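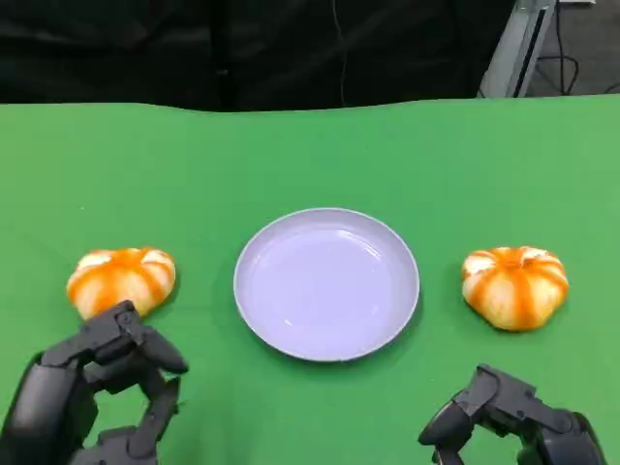
Should a council be allowed to close a public consultation after nine days?
Only in an emergency, and the new parking by-law in Breto is no emergency. The draft had been sitting in the council offices since September. Residents were then given nine days to read 70 pages and send in their views, on a form that had to be collected in person from the town hall during working hours.

I went to the second of the two evening meetings. Councillor Debora Guerra, who chaired it, was polite and answered what she could. But the questions people asked were about charges on their own streets, and the maps for those streets were not ready. It is hard to comment on a map you have not been shown.

The council says it received 694 replies and that this proves the system works. I don't think it does. Breto sent out 2058 letters to households inside the new zones and none to the streets just outside them, where the displaced cars will end up. Those people found out from a notice on the library door, if they found out at all.

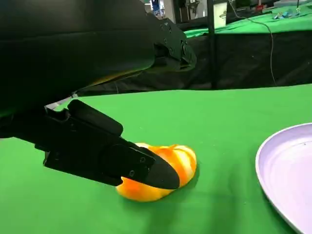
Would a longer consultation change the result?
It might not, and that is no reason to skip it. Kam-wah Yu, who runs the hardware shop on Santoro Street, supports the by-law and still asked for another month. He wanted the loading hours moved. So did most of the traders, and the council's own officers later said the hours could be changed at little cost. By then the period had closed and the draft went forward as it stood.

There is a cost to delay. Patricio Arancibia, who speaks for the majority group, points out that the signs have been ordered and that residents near the station have waited long enough. He is right about the station. He could have had the station zone in place by now if it had been put forward separately — it was the one part hardly anyone opposed.

What I would ask for is modest. Six weeks as a legal minimum, the maps published on the first day, and a written reply to the main objections before the vote. Zostach already does this for planning matters, and its council still manages to pass by-laws.
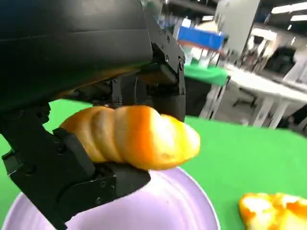

A bread roll held in a black gripper.

The vote is on Thursday evening. Members can still send the draft back, and I hope they do.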